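March 2026

Did the taxes. Or did the part of the taxes where you find out how much more taxes there are. I started after breakfast with a full pot of coffee and a feeling of calm authority, and by lunch I was on the floor with a shoebox.

The sticking point is Clallovmont. I worked 33 days there last year, which apparently makes me a person of interest to their revenue office, and they would like a form. The form wants my net from Andex and my net from Maksymiv on separate lines. Andex sent a statement back in December, all very proper. Maksymiv sent a calendar with a picture of a heron on it.

So I went through the bank records. Found a deposit for $453 that I could not explain and a charge for $279 that I could explain but would prefer not to. (The juicer. I have had juice twice.) Fudent, the software I pay to make this painless, asked if I had sold any livestock. I said no. Two screens later it asked again, a little differently, as if I might crack.

Called their help line and sat through the hold music long enough to form opinions about the bass player. The woman was very nice and told me to clear my cache. I did. It forgot everything but the livestock question.

Anyway the federal side is finished, and I'm getting back $100 even, a number so round I went through it all again looking for the mistake. Didn't find one. Clallovmont will have to wait until I can locate the mileage log, which I remember keeping faithfully for most of one week.

Ate toast for dinner over the sink. The good pen ran out. Resolved, as I do every spring, to put each receipt in its proper place on the day I get it, and went and looked at things with compartments.

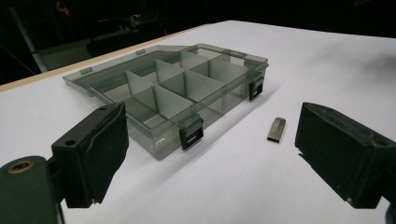 Gray see-through box, lid open, little dividers.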